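8月12日，热，没出门。

抽屉里翻出四支祛疤的东西，三支没用完，一支过了期。我打算把它们扔掉，扔之前把这几个月的账算一算，顺便说说我为什么对"疤痕管理"这门生意越来越不信。

先交代底细：我不是医生，没有医学背景，膝盖下面有一道疤，四月份缝的，仅此而已。
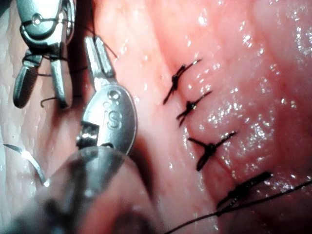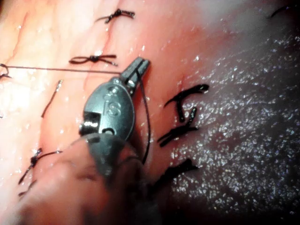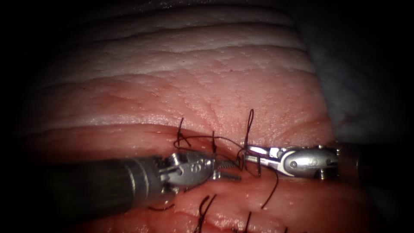 深色缝线，组织表面，近距离。

四月那次是搬家时被一块玻璃搁板划的，伤口不大，急诊处理得很快。拆线的时候我问了一句要不要抹点什么，对方说可以试试硅酮类的，不抹也行，注意防晒，别使劲抠。前后不到一分钟。我当时觉得有点敷衍，后来花了钱、看了一大堆页面，回头想想，那一分钟里的信息密度比后面三个月加起来都高。

问题出在回家之后。我手贱，在手机上搜了一次"疤痕"，从此首页就没太平过。

## 第一支：155元

最先买的是 Dririk 的凝胶，155元，小小一管，挤出来透明的，干了以后有一层膜。页面上写"淡化率显著"，我找了半天，没找到"显著"后面的数字，也没找到是跟什么比。跟不抹比？跟抹别的比？跟刚拆线那天比？如果是跟刚拆线那天比，那我什么都不抹，三个月后也很"显著"。

这一点我觉得是整门生意的根。疤自己会变。红的会慢慢不那么红，硬的多半会慢慢软下来，快慢因人而异，有的人不顺利，那是另一回事，该去看医生。可对大多数像我这样的小伤口来说，时间本来就在干活。你在这段时间里抹凝胶、抹蜂蜜、抹牙膏，最后都可以写一篇"坚持三个月，效果惊人"。

所以页面上那种前后对比照，我现在一律不看。左边那张灯光偏冷，右边那张偏暖；左边皮肤干，右边刚抹过东西泛着光；角度也总是差那么一点。就算两张照片都是真的，它能说明的也只是一个人的疤过了一段时间变浅了。这件事不需要花155元来证明。

Dririk 我用了大半管，平心而论不难用，干得快，不沾裤子。有没有用？不知道。我只有一条疤，没有第二条可以拿来对照。后来我想过一个笨办法，疤的上半截抹，下半截不抹，可惜想到的时候已经整条抹了五个星期了。

## 第二支：268元

第二支是 Skisel，268元，贵在哪里呢，贵在"修护因子"。我把成分表抄下来一个一个查，前面几位跟上一支差得不多，那个神秘的因子排在很后面，后面跟着的就是防腐剂。排在后面不一定就没用，这个我承认，有些东西本来就不需要多。但页面拿它当主角讲了十几屏，含量一个字不提，我很难不多心。

我去问客服含量是多少。客服回："亲，我们是黄金配比哦。"

我又问，有没有做过测试，能不能看报告。客服发来一张图，上面是一张证书，放大了看，是包装材料的检测。我说这个测的是管子。客服说："是的呢，我们非常重视安全。"

聊到这里我已经知道这支不该买，问题是我是买完了才去问的。这是我个人的毛病，跟品牌无关。

还有一个细节。说明书写每天三次，每次"黄豆大小"。我那条疤没多长，黄豆大小能抹出去一大片，多出来的全擦在了睡裤上。按它的用量，一管撑不了多久，页面又建议"三管为一疗程"。牙膏开口做大一点，销量就上去了，这个故事真假我不清楚，但黄豆这个量是谁定的，我挺想知道。

## 硅胶贴

Pagano 的硅胶贴是朋友用剩给我的，没花钱，所以这一段我的态度可能会宽容些。

硅胶贴的道理至少讲得通：盖住，别让它太干，别老去摩擦它。比起"因子""能量""唤醒肌底"，我更愿意相信一块老老实实贴在那里的东西。缺点也老实，膝盖下面那个位置一弯腿就翘边，夏天出汗，贴一上午就卷成一条，粘了裤腿上的毛，样子很难看。包装上说可以水洗重复使用，我洗了几次，黏性一次不如一次，晾的时候还招灰。

我去查过一些能看到摘要的文献（全文大多要钱，这也是一个让人恼火的话题，改天另写）。我读下来的印象是：硅胶这一类讨论得最多，态度也大致是"可以考虑"，可好几篇都在抱怨样本小、质量不高、没法设盲。没法设盲很好理解，你腿上贴没贴东西，自己一清二楚。外行读摘要，理解得不对的地方肯定有，懂的人请在评论区指正，拿链接来，别拿"我用着挺好"来。

"我用着挺好"我完全相信。我也用着挺好。我的疤现在确实比四月浅得多，摸上去也平。但"用着挺好"和"因为用了才好"中间隔着很大一段路，所有的广告都在这段路上修了电梯。

## 2,000元的套餐

真正让我动了写这篇的念头的，是小区对面新开的一家店，叫 Burville，门头写"皮肤修复中心"。注意"中心"这两个字，它没说自己是诊所。我进去问能不能看一下墙上的资质，前台指给我看的是营业执照和一张加盟授权书。

报价是一个套餐2,000元，当天定只要800元。

我就问了，当天800，那明天来是多少？说明天恢复原价。我隔了一个星期再路过，门口的立牌还是当天800元。这个"当天"可真够长的。

一样东西能从2,000直接砍到800，说明2,000这个数从来没打算让人付，它立在那里是给800当背景的。这招卖床垫的用，卖眼镜的用，卖课的用，我也不是第一次见。让我不舒服的是用在皮肤上，尤其是用在刚受过伤、刚做过手术、心里正发虚的人身上。我进去那会儿，旁边坐着一个年轻妈妈，看样子是剖宫产以后来问的，店员跟她说"黄金期就半年，错过了就定型了"。

"黄金期"这个词我要单独骂一下。早期护理可能确实比晚期合算，我不抬这个杠。可它每次出现，后面紧跟着的都是收款码。问它半年怎么算出来的，从哪天开始算，差一个星期行不行，没有人答得上来。问多了，店员就会换一种语气，说"姐，您要是不在意也没关系的"。

我在不在意，跟您的半年有没有根据，是两个问题。

## 我现在怎么做

防晒。穿长裤也算防晒，长裤我本来就有。

不抠。这条比听起来难，尤其晚上看剧的时候，手自己会过去。

觉得痒得不正常、越长越鼓、颜色不对，就挂号去看，挂号费比哪一支都便宜。我说的是去正经医院挂皮肤科或者整形外科，门头带"中心"的先看执业许可，看不到就走。

硅胶贴剩下的几片我留着，天凉了再贴，反正不要钱。这么做有没有用，我也没有证据，纯粹是舍不得扔，大家别学我的逻辑。

有读者上次留言，说我什么都怀疑，活得累不累。有一点累。但我拿出来算了一下，要是当天在那家店刷了卡，再把页面上那个"三管一疗程"也老实买完，这条疤就是我身上最贵的东西了，比我那副眼镜还贵，而它长在膝盖下面，冬天半年没人看得见，包括我自己。

也可能我错了。也许正是那大半管 Dririk 起了作用，没有它今天会是另一副样子。我没办法排除，卖家也没办法证明，区别在于他收了钱。

## 几句补充

写完给家里人看，被挑了几处，补在后面。

一，有人体质容易增生，小伤口也会长得很厉害，这种情况请忽略我全文的轻松口气，早点去看。我写的只是一条不大、长得还算听话的疤。

二，家里人说凝胶抹的时候顺便按摩，按摩说不定有用。说不定。那就按摩，润肤霜也能按。

三，Skisel 我申请过退款，理由填的"与描述不符"，对方让我举证哪里不符。我说"修护"不符。驳回了，说这属于主观感受。页面上写"肉眼可见"的时候，可没说是主观感受。

四，过期的那支是什么牌子我没写，字磨掉了，底下只剩半个批号。大概是好几年前烫伤时买的。那个烫伤在左手还是右手，我刚才找了一会儿，没找着。

下一篇写文献收费的事，不保证时间。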